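4.2 Arbitration between two planners that would each prefer to work alone

The bimanual stack described in Section 3 treats each arm as an independent client of the scheduler. This was a decision of convenience. Clustia, our planning layer, had been written for a single arm, and the quickest way to obtain two-armed behaviour was to run two copies and introduce them to each other afterwards. Most of what follows is an account of that introduction.

Each copy holds its own queue of sub-goals and its own model of the scene. A shared process, the arbiter, grants leases on regions of the table. An arm may plan freely inside a region it holds, and must ask before its swept volume enters any other. Leases expire after 200 control ticks unless renewed. In the first version they did not expire at all, with the result that an arm which had failed a grasp would retain its half of the table indefinitely while replanning the same failure. Omoregie, who wrote that version, has asked that it be described as conservative.

Regions are not fixed in advance. The arbiter grows them outward from whatever each gripper is holding or is about to hold, and stops where two would meet. The strip left between them belongs to neither arm and must be leased explicitly. We call it the commons. Small objects left there are the main source of contention, as both planners tend to consider them conveniently near.

The tasks in the Fiddale set were chosen to make this happen often. Each pairs a large object, which pins one arm in place while it is handled, with several small ones that the other arm can shift in the meantime. Figure 4 gives the flavour. The robot's right arm has a grip on the rim of the basin in the rack and its left arm is holding a small red piece over by the cube, while the black cylinder with the green bottom stands in the open space between them, where either planner may decide to want it.
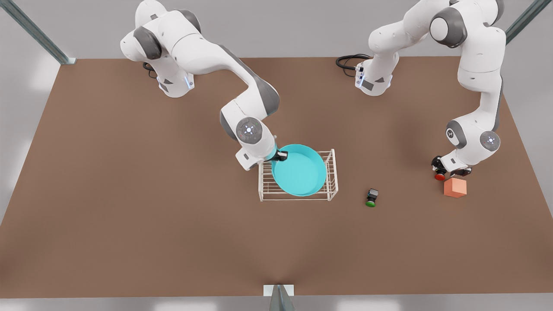 Figure 4. Simulated Fiddale task with both arms engaged: right gripper on the basin rim, left gripper holding the red object. The black-and-green object lies between the two work areas.

When both arms request the commons in the same tick, the arbiter compares the estimated cost of waiting. For an arm with an empty gripper this is just the length of the delay. For an arm that is holding something we add a penalty which depends on the grasp, and a rim grasp is charged more than an enclosing one. The reasoning is that a basin held by its edge has a lever arm and a small contact patch, and the longer it is held the more chances the controller has to do something regrettable. The penalty was tuned by hand on 33 scenes from the Clultcombe set, none of which appear in the evaluation. We tried learning it as well. The learned version discovered that the cheapest policy was never to pick up the basin, and we went back to tuning by hand.

Ties are broken in favour of the right arm. We have no principled argument for this. Breaking them at random gave the same success rate and made the logs considerably harder to read.

A refused request is not simply repeated. The refused planner receives the other arm's lease as an obstacle with an expiry time, and may either route round it or hold still until the region clears. Holding still sounds easy and took longer to get right than anything else in this section. An arm that stops over the table is in the way, so a waiting arm first retreats along its own last path until its elbow is outside every active lease. The retreat path has been travelled already and needs no fresh collision check against the static scene, though it must still be checked against the other arm, which may have moved in the meantime and generally has.

We ran 4000 simulated episodes with the arbiter enabled, and the same number with the Iyamu baseline, in which one joint planner controls both arms. Object poses were redrawn at the start of each episode and the same seeds were used for both systems. An episode was stopped as a deadlock if neither arm had moved for three lease periods. The arbiter deadlocked in 62 episodes. The joint planner cannot deadlock in this sense, having no one to disagree with, but it can exceed its time budget, and we count that separately in the next section.

We read through the deadlock logs by hand. The commonest pattern was a courteous one – both arms judge that the other has the higher cost of waiting, both retreat, and both then find the commons free and ask for it again. Adding hysteresis to the cost comparison removes this pattern in replay – the results reported here are without it, as the evaluation had already been run.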